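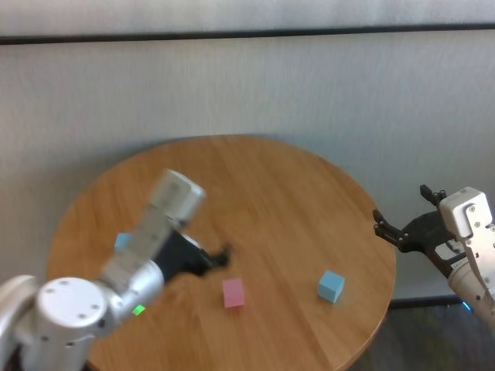
How to tape a hockey stick blade

New sticks come with a bare blade, and the puck will slide straight off it. Tape gives you grip on the puck and stops the bottom edge from wearing away. It takes five minutes once you have done it a few times.

You will need one roll of cloth hockey tape, a pair of scissors and, if you like, a small block of stick wax. Black or white tape makes no difference to how the blade plays. Don't use the clear tape sold for holding up socks. It is too slippery and tears on the first shift.
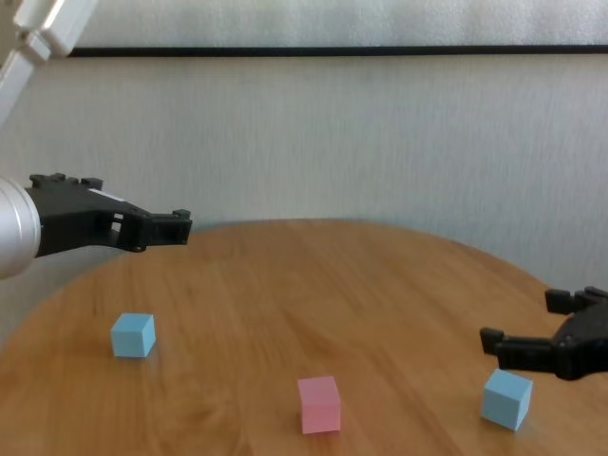 Words: Dilani Marikar
Skills and Equipment, Furnival Ice Hockey Club
Updated June

Before you start

Take off all the old tape. Putting new tape on top of old makes the blade heavy and the edges lift. Wipe the blade with a dry cloth and let it come up to room temperature if the stick has been in the car. Tape won't hold on a cold, damp blade.

Sit down and put the stick across your knees with the blade pointing away from your body.

Heel to toe or toe to heel

Both are fine. Starting at the heel leaves the overlaps facing the toe. Starting at the toe turns them the other way, and some players feel this holds the puck better on a wrist shot. Try each for a couple of sessions. The steps below go heel to toe.

Taping the blade

1. Stick the end of the tape to the bottom edge of the blade, just in front of the heel.

2. Bring it up the back of the blade, over the top and down the front. Keep it pulled tight.

3. Carry on towards the toe, overlapping each turn by half the width of the tape. If you see bare blade between turns, unwind and go back.

4. Smooth out creases with your thumb as you go. A crease on the front of the blade will make the puck hop.

5. At the toe, either stop just short and finish on the top edge, or let the tape run past the end and trim it to the curve with scissors.

6. Rub the whole blade hard with the side of a puck. The tape warms slightly and beds down.

7. If you use wax, put on a thin layer and rub it in. It keeps snow from building up.

How often to change it

Look at the bottom edge after every session. Once it has worn through, retape. For most of our adult players that means every 2 games. Volker Stüber, who looks after our goalies, changes his before each one. Goalies also tape further up the paddle, so see the separate page for that.

Juniors should bring their own roll. Spare tape is kept in the Bornance end changing room, on the shelf over the skate sharpener. Put it back afterwards.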